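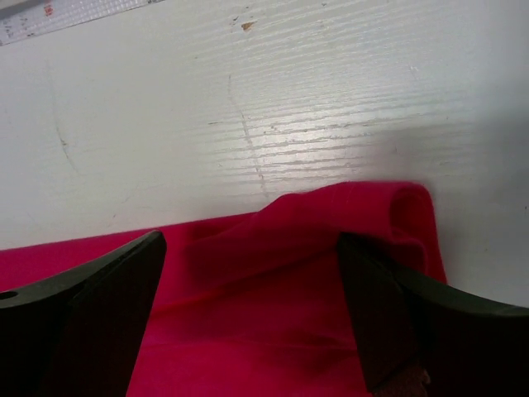

Gripper Release Fault on Cloth Folding Stations: Frequently Asked Questions

Issued by Segura Technical Support, 14 June 2018

The following answers are for sites operating the Triko folding station with the Mokura two-finger gripper. They replace the short notice displayed on the customer portal. Sites using suction or needle grippers are not affected and need take no action.

What is the fault?

On certain stations the gripper does not open fully at the end of a fold. The controller records the fingers as open and allows the arm to travel to its next position while a fold of cloth is still held between them. The cloth is then dragged across the work surface, and in some cases pulled off it altogether.

The fault has been reported with thick, soft fabrics, chiefly fleece and felt. We have no reports involving cotton sheeting or other thin goods.

Which stations are affected?

Stations running Zekex controller software version 4 with the Mokura gripper fitted. The version is displayed at the foot of the start-up screen and on the Maintenance page. Earlier versions read the finger position in a different way and do not show the fault. If you are unable to read the version, please treat the station as affected until we have confirmed otherwise.

What causes it?

The controller judges whether the gripper is open from the current drawn by the finger motor. When the fingers meet resistance from a bulky fold, the current rises in much the same way as it does when they reach the end of their travel. Version 4 accepts that rise as proof of opening and does not compare it with the position sensor.

The error was made when the release routine was shortened to save time between folds. It was not found in our own testing, which used flat, thin cloth for the most part. The test set has been widened.

How many times has it happened?

In our review of 2,777 recorded folding cycles from affected stations, the false release signal appeared in 20. In 2 of those the arm moved away with cloth still in the gripper and the station went on to a protective stop. In the remainder the cloth came free before the arm had travelled far enough to trigger one. The review covered only sites that send us their logs, and we would not wish the result to be taken as a rate for every installation.

Has anyone been hurt?

No injury has been reported to us. We are nevertheless treating the matter as a safety fault, as an operator who sees caught cloth may be tempted to reach in and free it while the arm is still powered.

May we continue to use the station?

Yes, for thin fabrics, provided the guard door is closed and the door switch has been tested at the start of the shift. Please do not run fleece, felt or other raised fabrics on an affected station until the correction has been installed and the release check described below has been passed.

What should an operator do if cloth is caught?

Press the stop button and wait for the amber lamp to go out. Do not pull the cloth. Open the guard door, fit the lock, and turn the release screw on the gripper body until both fingers have moved apart. The cloth can then be lifted clear by hand. Look at the inner faces of the fingers for fibres and remove any that remain.

The station must be sent to its home position from the Maintenance page before production is resumed. Pressing Start directly after a caught cloth will repeat the last movement — please make sure that every shift is aware of this.

Can the fault be cured by adjusting the grip force?

No. Several sites have lowered the grip force setting and found that the fault appeared less often. A lower force does not correct the false signal, and it may cause folds to be dropped part of the way through. Sites that have changed the setting should return it to the value on the commissioning sheet.

When will the correction be available?

It is available now from the Downloads page of the customer portal, under Zekex, Controller Updates. Installation requires the supervisor key. Save your folding programs first; the update does not alter them, but they cannot be recovered if power is lost during installation.

Stations on a Segura service contract will be updated at the next visit, or sooner on request. All contract visits for this purpose will be completed by the end of October.

How do we carry out the release check?

Use a piece of the thickest fabric you normally handle. Lay it on the work surface with one raised fold, run the check from the Maintenance page, and watch the finger position reading while the gripper closes and opens. The reading must return to the open value before the arm moves. Carry out the check 4 times and enter each result in the station log. If any one of them fails, take the station out of use and contact us.

Will cycle times change?

Slightly. The controller now waits for the position sensor as well as the motor current. The wait cannot be switched off. Sites whose line timing depends on the earlier figure should speak to their applications engineer before installing the update.

Do we need to replace the gripper fingers?

Not on account of this fault. Fingers that are chipped, bent or loose at the fixing hole should be replaced in the usual way.

Will Segura pay for spoiled goods?

Claims are considered under the terms of your supply agreement. Please keep the station log and a sample of the damaged cloth, and send the claim form to your account office. Claims without a log extract will be delayed.

How should we report a further incident?

Use the Incident form on the customer portal and attach the full log for the shift. Give the fabric type, the folding program and the software version. Where a person has been hurt or nearly hurt, telephone the support desk first and leave the station locked off until you have been advised.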